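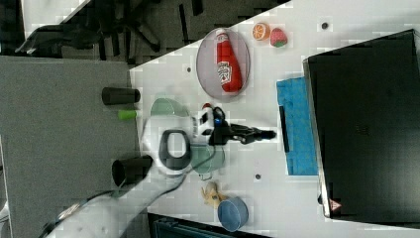 A shared table, with a laptop, a plate and a bottle of ketchup.

Himurlow Community Help
Shared buildings > Kitchens and refreshments

Shared work tables: how should a food and drink rule be worded?

Posted by Gasura Tenants' Office
Sunday, June 27, 2021

Our building is let to small organisations on annual licences. Each licensee has its own lockable room, and all of them have the use of a large common work room on the ground floor, furnished with white tables and office chairs. There is a kitchen at the far end of the corridor with seating for 15 people.

The licence says only that the common room is to be "kept in a condition suitable for use by others". In practice, people eat there while working. We have received written complaints concerning crumbs in keyboards, sauce on papers, and plates left on the tables overnight. One licensee has asked us to prohibit food in the room altogether. Two others have replied that the kitchen cannot hold everybody at midday and that a ban would be unfair to those on short breaks.

We should be grateful for advice on the following matters.

Is a complete ban workable where the kitchen is smaller than the number of people entitled to use it?

If food is to be allowed, what wording have other offices found to be clear?

May the cost of cleaning be recovered from a licensee where the person responsible is known? We were charged 349 pounds in the spring for the cleaning of the carpet beneath one table, and the sum was met from the general service charge. Several licensees objected to this.

The rules are due to be reissued in August, so there is a little time to consult.

Posted by Rieger House Management

We manage a building of similar size and have been through the same exercise twice. The first attempt was a complete ban. It was observed for a few weeks and then ignored, and the only lasting effect was that people hid their food in drawers, which brought mice. I would not advise it unless you can offer everyone a seat elsewhere.

The second attempt has held up well. The wording currently in force is as follows, and you are welcome to adapt it.

"Cold food and drinks with a lid may be taken in the common work room. Hot meals are to be eaten in the kitchen. Food must be placed on a plate or tray and kept apart from any computer, cable or document belonging to another person. Bottles of sauce, jars and opened packets are to be returned to the kitchen immediately after use. Each user shall wipe the table before leaving it. Items left on a table after 6 p.m. may be removed to the kitchen shelf and, if unclaimed, thrown away on the Friday of that week."

Some remarks on the above.

The sentence on sauces was added later. Most of the stains recorded in our cleaning book came from ketchup, soy sauce and salad dressing, and hardly any from sandwiches or fruit. Once bottles were required to go back to the kitchen, people tended to add the sauce there and carry the plate through afterwards.

The word "immediately" was disputed at length. We had proposed "within a reasonable time", but it was pointed out that everyone considers his or her own time to be reasonable.

Please set a fixed hour for the clearing of tables and state who is authorised to carry it out. Before we did so, our cleaners were blamed for moving papers they had been asked to move.

As to seating, we staggered the lunch period by floor. With 3 sittings of forty minutes, a kitchen no larger than yours has proved sufficient on all but the busiest days. It would be worth trying this before the rules are rewritten, as part of your difficulty may be one of timing.

Posted by Veludard

Just ban it. It is a work room and the kitchen is a kitchen. People who want to eat at their desks have their own rooms to do it in.

Also put the bin outside the door and not inside. If there is a bin in the room people will take it that food is permitted.

Posted by Lower Wharf Licensees' Association

I write on the question of cost, which the earlier replies have not addressed.

Whether a cleaning charge may be passed to a particular licensee depends in the first place on the licence itself. If it contains a clause allowing the recovery of losses caused by a licensee, its staff or its visitors, such a charge can usually be made, provided that the amount was properly incurred and can be shown by an invoice. If there is no such clause, a rule displayed on the wall will not create one. You would need to vary the licence, or wait until it falls due for renewal. Your own adviser should read the exact wording before any demand is sent out.

In our own building the annual cost of cleaning the shared rooms came to 1,272 pounds in the last accounting year. It was agreed at the general meeting that routine cleaning would remain a common expense, divided by floor area, and that only damage or exceptional soiling would be charged to an individual member. The meeting asked for "exceptional soiling" to be defined. The definition adopted is soiling which cannot be removed by the daily cleaner with ordinary materials in the ordinary visit.

I would add two practical points. Keep a dated book in which the cleaner notes the table and the nature of the mark. Without it, any charge comes down to one person's word against another's. Secondly, consider carpet tiles when the present floor covering is next due for replacement. A stained tile can be lifted and exchanged by your own staff, and a few spares in the store room cost far less than a visit from a contractor.

I do not agree that the bin should be placed outside. We tried this and found fruit peel on the window sills.

Posted by Gasura Tenants' Office

Thank you for these replies. We have checked the licence and it does contain a recovery clause, although it refers to "damage" only. This will be raised with our adviser. Staggered sittings will be tried from next month, and the Rieger wording, with the hour changed to 7 p.m., will be circulated to licensees for comment.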